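About Braltton

Equipment planning for laundries, care homes and workshops

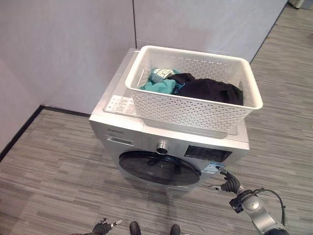
What we do

Braltton helps organisations decide whether to buy a robot, which kind to buy, and what the whole job will cost. We don't sell machines and we take no commission from the firms that do. Clients pay us a fixed fee for a written plan and a budget they can put in front of their board.

Much of our work is in laundry. Handling clothes is harder to automate than moving boxes, and quotes for it vary a great deal. We look at the tasks one at a time — opening a door, emptying a basket, turning a program knob — and cost each of them separately.

How we got started

The business began in Drindside with 3 staff and one client, a linen service that had bought an arm too wide for its doorway. We still measure doorways first. Since then we have completed 198 equipment plans, for sites ranging from a single laundry room to the Wakau hospital linen centre.

What a plan covers

Purchase or lease price, with both worked out over the same term
Floor space, power, data and flooring changes
Grippers and hands, including spares
Staff training and the hours lost while it happens
Servicing, software licences and insurance
Resale or disposal at the end

We organise site visits ourselves. For sites under 400 square metres, one visit is usually enough. Larger sites get a second visit during a working shift, as a floor plan won't show where the trolleys end up.

The Bhutto worksheet

Bhutto is our budgeting worksheet. It has 100 lines, and most clients will fill in fewer than half. It is free to download and you don't need to hire us to use it. We revise it every October — older copies still work, but the lease section has changed.

Working with us

Send us your floor plan, a list of the machines you already own and the budget year you are planning for. If we think you should keep your current equipment, we will say so in the first meeting, and there is no charge for that meeting.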